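Tips from the Bevcombe shed -- getting an arm to reach into a cabinet

Notes so far, sim first, real wood later. Wrist view, fingers aimed at the open end: 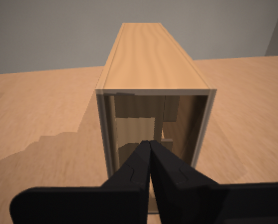 Rungnapa Saithong reckons we should skip the sim altogether, bolt the arm to the bench and find the problems with a real cupboard, as a week of tidy rendering teaches you less than one good scrape. Fair point. Still doing the sim. Scrapes cost me veneer.

Anyway. Things worth knowing before you start.

Model the opening, not just the outside. First go I had the cabinet as a solid lump and the planner was perfectly happy to stop at the front. Build it from separate panels -- sides, top, back, any ledges.

Ledges! Anything sticking out halfway up a side wall will catch a finger on the way out. Going in is easy. Coming out you've got something in the grip and everything is wider.

Fingers nearly closed for the approach, open once inside. Leave 18 mm each side if the cupboard allows it. Ours barely does.

Slow down at the mouth of the cabinet. I use a waypoint just outside, stop there, check the line, then straight in. No swinging. If the wrist is turned even slightly the body of the gripper hits long before the tips do, and its the body everyone forgets.

Shadows inside: dark brown on dark brown is hopeless for picking out edges. Add a light in the sim, and a cheap stick-on one in the real thing. Keep the two in the same place or you'll be retuning all evening.

Save the run file under a new name every time. Mine go up by number, Nokus_2926 was the last good one. Overwrote the one before it. Don't ask.

For the real build:

-- Clamp the cabinet down. A light one will creep when nudged and then your numbers are all off.
-- Masking tape on the front edges. Replace when it gets tatty.
-- Foam on the fingertips, 3 mm, double sided tape. Glue was a mistake, took me untill April to get the last of it off.
-- Cable tied back along the arm with enough slack for full reach. Test this by hand, power off.
-- Stop button where your other hand is.

Did 34 dry reaches on the Sterketti bench with nothing in the cupboard before trying a mug. Would do the same again, boring as it was.

Still to sort: the Thambiah bracket, and a door. Hinges are a whole other page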